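Materials for Young Readers: Perforated Metal
Malthorpe Science Pages, April 2024

A perforated sheet is a flat piece of metal with many holes in it. The holes follow a pattern called a grid, so the spacing stays the same in every row. Perforated metal is used for shelves, benches, speaker covers and tabletops.

Why make holes?

Each hole removes a small amount of metal. A sheet with holes weighs less than a solid sheet of the same size. Suppose a solid tabletop weighs 3700 grams and the holes take away 400 grams. The finished top weighs 3300 grams. Water can also drain through, and so can crumbs.

The holes do not have to be round. On this black table they are small crosses, and the light wooden floor shows through them as pale specks. Under the large dish with the wavy rim, no specks can be seen. The dish is opaque, meaning light does not pass through it.

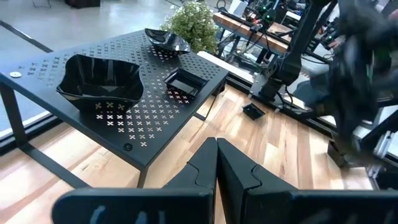 Shiny and dull

A glossy surface is very smooth. It sends much of the light off in one direction, and you see a bright patch called a reflection. A rough surface scatters light in many directions and looks dull.

Try it

Lay a sieve on a sheet of white paper. Look down through the holes. Put a saucer in the sieve and look again. Draw both results.

Words to know

Grid: a pattern of evenly spaced rows.
Opaque: not letting light through.
Perforated: having many holes.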